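Team notes > Perception & Planning
May, posted by Melur Mandagi

Me on minutes again! Present: Karthikeyan, Puspita, Azlan (dialled in from Bruvatville, dropped twice) and me.

Planner first. Karthikeyan has merged the new grasp queue into Parmont, and the replay tests ran overnight: 1,892 episodes, 70 of them timed out. He thinks most of those are the retry loop waiting on a stale pose, and I'm inclined to believe him. Puspita wants the timeout logged with the pose age (yes please). Azlan asked if we could just drop the retries. We argued a bit, then left them at two.

Action: Karthikeyan to fix the stale pose check. Puspita to add the log field.

Segmentation took up the rest. Puspita's masks are fine on still views but fall apart as soon as the wrist moves, and she'd like a blur score per image before anything reaches the planner. I said the snack packing job is a good place to try it, with shiny wrappers spread over a checked cloth and the box lying open beside them, all smeared while the black gripper arms stay sharp. Azlan will send her his old scoring script by 7. 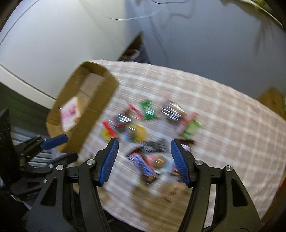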